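Stop shipping planners that can't say "I don't know" 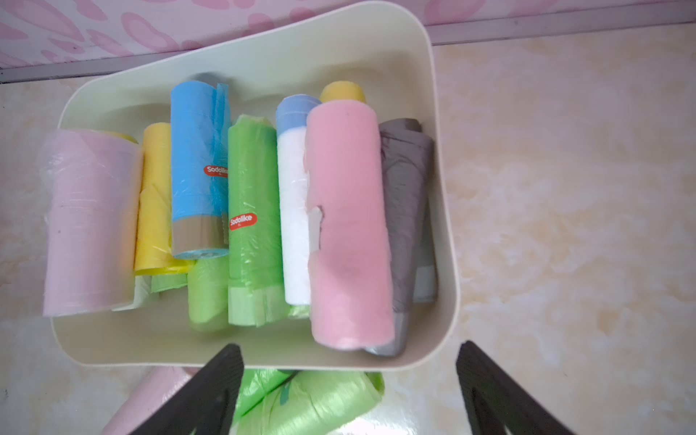
Issue 11, page 4

Bin bags. Rolls of them, pink, blue, green, grey, wedged in a cream plastic bin, some still in clear film. Five months I've been on the Brakatport picking stack and this is the job that broke my faith in our planner. Perception I can forgive.

Look at what we ask of the software. Segment the rolls. Fine, the colours are a gift, the salmon one and the grey one come out clean nearly every time. But film on the pink roll throws streaks of light and the depth map goes to mush. Yellow roll with its outer layer slightly unfurled, where does the object end? The mask says one thing, the loose flap says another. And the lime green one lying low under the uprights gets split in two on a bad night.

None of that is the scandal. The scandal is that the planner takes one mask, one pose, one grasp, and comitts. No spread, no second guess. Mekance sold us on a tidy interface: pose in, trajectory out. Tidy because it throws away everything the camera was unsure of.

Upright rolls pressed against each other, you pull one and its neighbours have an opinion. Our collision model treats them as rigid cylinders. Bags on a roll are not rigid, anyone who has opened a kitchen drawer knows that.

What I want. Carry the doubt right through to control. If there are 4 decent grasps, keep all of them alive until the fingers are close, then choose. Let the controller give up early, and let giving up count as a normal result in the logs, same as a pick. Trirndale's replay tool already shows aborts in red like somebody died. Change the colour, people would tune differently within the month.

The Illés branch does some of this. Slow, ugly, config files all over teh place. I would still merge it in January over another round of retraining the segmenter, which is where the money is going at the moment.

More data will help with the film. It won't help a planner that never asks.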